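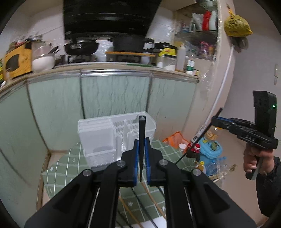
사진: 자나이나 카우데이라(Janaína Caldeira) / Bestier

집에서 인공눈물과 안약을 제대로 넣는 방법

안약은 처방을 잘 받아도 넣는 방법이 틀리면 효과가 떨어집니다. 한 방울이 눈 밖으로 흘러내리거나, 두 가지 약을 연달아 넣어 앞의 약이 씻겨 나가는 경우가 흔합니다. 이 글에서는 일회용 인공눈물, 병에 든 점안액, 안연고를 집에서 넣는 순서를 정리했습니다. 약마다 용법이 다르므로 처방전과 설명서의 내용이 이 글과 다르면 처방전과 설명서를 따르십시오.

준비할 것

안약, 깨끗한 휴지나 거즈, 거울, 시계나 타이머를 준비합니다. 거울은 손에 드는 것보다 세워 두는 것이 편합니다. 콘택트렌즈를 끼고 있다면 먼저 뺍니다. 렌즈를 낀 채로 넣어도 되는 인공눈물이 있지만 제품 설명서에 그렇게 적혀 있을 때만 해당됩니다.

약 이름과 사용기한을 확인합니다. 안약 병은 크기와 모양이 비슷해서 다른 약과 바꿔 집는 일이 생깁니다. 귀에 넣는 약이나 무좀약을 안약과 같은 서랍에 두지 마십시오. 현탁액이라고 적힌 약은 뚜껑을 닫은 상태에서 잘 흔듭니다.

점안액 넣는 순서

1. 비누로 손을 씻고 깨끗한 수건으로 물기를 닦습니다.

2. 뚜껑을 열고, 뚜껑 안쪽이 바닥에 닿지 않게 옆으로 눕혀 둡니다.

3. 의자에 앉아 고개를 뒤로 젖힙니다. 앉은 자세가 불편하면 침대에 누워도 됩니다.

4. 한 손 검지로 아래 눈꺼풀을 살짝 당겨 주머니처럼 공간을 만듭니다.

5. 시선은 위를 보고, 그 공간에 한 방울을 떨어뜨립니다. 병 끝이 속눈썹이나 눈꺼풀에 닿지 않아야 합니다.

6. 눈을 가볍게 감고 코 쪽 눈구석을 손가락으로 2분간 누릅니다. 약이 코와 목으로 넘어가는 양을 줄이는 동작입니다. 녹내장 약을 쓰는 분은 이 단계를 빼놓지 마십시오.

7. 흘러나온 약을 휴지로 닦고 뚜껑을 닫습니다. 손을 다시 씻습니다.

눈을 세게 감거나 여러 번 깜박이면 약이 밖으로 밀려 나옵니다. 한 번에 두세 방울을 넣는 것도 도움이 되지 않습니다. 눈에 머무를 수 있는 양은 한 방울보다 적습니다. 방울이 눈에 들어갔는지 모르겠다면 한 방울을 더 넣고 나머지는 닦아 냅니다.

두 가지 이상을 넣을 때

약과 약 사이에 적어도 5분을 둡니다. 의사가 순서를 정해 주었으면 그대로 하고, 따로 들은 말이 없으면 맑은 물약을 먼저, 현탁액을 그다음, 젤이나 연고를 마지막에 넣습니다. 순서를 종이에 적어 약 보관하는 곳에 붙여 두면 아침에 헷갈리지 않습니다.

안연고 넣는 순서

아래 눈꺼풀을 당기는 동작까지는 점안액과 같습니다. 튜브를 눈과 평행하게 들고, 눈꺼풀 안쪽에 설명서에 적힌 길이만큼 짭니다. 눈을 감고 눈동자를 천천히 굴리면 연고가 퍼집니다. 한동안 시야가 흐려지므로 자기 전에 넣는 것이 좋고, 넣은 직후에는 운전하지 않습니다.

일회용 인공눈물

보존제가 없는 일회용 제품은 개봉한 뒤 오래 둘 수 없습니다. 용기 끝을 비틀어 떼고, 첫 방울은 버린 다음 사용합니다. 떼어 낼 때 생긴 작은 조각이 남아 있을 수 있기 때문입니다. 남은 액은 아깝더라도 버립니다.

혼자 넣기 어려울 때

손이 떨리면 병을 든 손을 이마나 콧등에 대고 고정합니다. 방울이 떨어지는 순간 자꾸 눈을 감게 된다면, 누워서 눈을 감은 채 코 쪽 눈구석에 한 방울을 떨어뜨리고 천천히 눈을 뜹니다. 어린아이에게도 이 방법을 쓸 수 있습니다. 병을 누를 힘이 부족한 분은 약국에서 점안 보조 기구를 문의해 보십시오.

보관과 폐기

병에 든 점안액은 개봉한 날짜를 라벨에 적어 둡니다. 개봉 후 사용 기간은 제품마다 다르며 상자에 찍힌 사용기한보다 짧습니다. 냉장 보관이라고 적힌 약만 냉장고에 넣고, 나머지는 햇빛이 들지 않는 실온에 둡니다. 안약은 가족끼리도 같이 쓰지 않습니다. 쓰지 않는 약은 하수구에 붓지 말고 약국이나 보건소의 폐의약품 수거함에 넣습니다.

병원에 가야 하는 경우

넣은 뒤 잠깐 따가운 것은 흔한 일입니다. 통증이 심하거나 계속될 때, 눈꺼풀이 부을 때, 시력이 갑자기 떨어질 때, 빛을 보기 힘들 때는 안과 진료를 받으십시오. 숨이 차거나 얼굴이 붓는다면 바로 응급실로 가야 합니다. 녹내장 약은 불편하더라도 혼자 판단해서 끊지 말고 처방한 의사에게 먼저 연락합니다.

글: 웰링턴 호샤(Wellington Rocha)
최종 수정: 2026. 08. 30.
다음 글: 콘택트렌즈 케이스 세척과 교체 시기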